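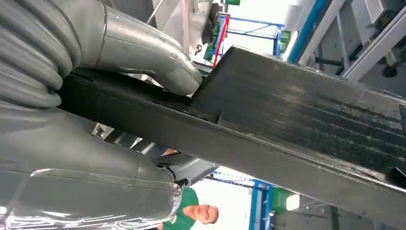

Trial operators wanted – Flatero two-finger gripper kit

Clatby is seeking 6 machine operators to trial the Flatero kit at our Studville workshop. You will run pick-and-place cycles on long, stepped parts, log slips and faulty grips, and fill in a short report after each shift. The trial runs for 3 weeks in September. Two years on a factory floor required – no programming. Pay is $400 per shift, labour hire through Agyeman. Apply by noon Saturday.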